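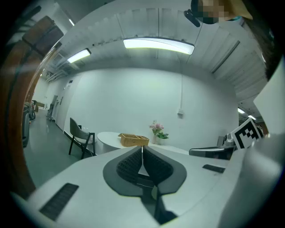
Photo credit: Raltthorpe Press / Fluvstead picture desk

Chapter 8
Small Tables, Shared Rooms

I used to eat lunch at a table a lot like the oval one in this photo, and I never gave it a thought until I tried to buy one! A wicker basket, a little vase of pink and white flowers, a chair with a gray back, and suddenly a plain white wall feels like somewhere to sit down.

We use cookies to improve your visit. Accept | Manage settings

In this chapter we'll look at how a table gets its place in a room (corners, doorways, where the light falls). Grab a tape measure, because you'll want it by page 4 of the workbook. We'll start with the round-or-oval question, then move on to chairs.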